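From: Macarena Esteban
To: tableware-list
Subject: Re: [tableware] Plate order and tray position for the sorting layout

> On Sunday the Gorkville group wrote:
> We still have no agreed order for the three plates. Flestholm
> lists them by diameter, which is no use if they all come from one
> set. Can someone propose a default? Also, does the tray go behind
> the plates or in front?

Order by color, left to right: green, yellow, pink. Diameter should be dropped from the sheet. I checked the Feler notes and they never relied on it.

Tray in front, centered, long side parallel to the row. With the tray behind, every item has to pass over a plate on its way to another one, and small pieces get dropped in the wrong place. Leave 2 inches between tray and plates. The Ibarra sheet says 13, which I take to be centimeters and is too much for our table in any case.

Items start on the tray and go out one at a time. Dark green goes to the green plate, dark red to pink, yellow and orange to the center.
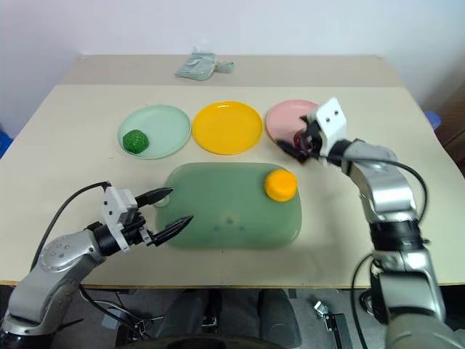 The yellow-orange disc should go last. It is the bulkiest of the pieces and there is no advantage in moving it early. The ball-shaped green piece can roll, so set it down inside the rim and let go only when it has settled.

Two open points:

- Row 14 of the sheet still says "bowl". Please change it to "plate".
- I have no preference on which way round the tray goes, but pick one and write it down.

If there are no objections I will update the sheet in July.

Macarena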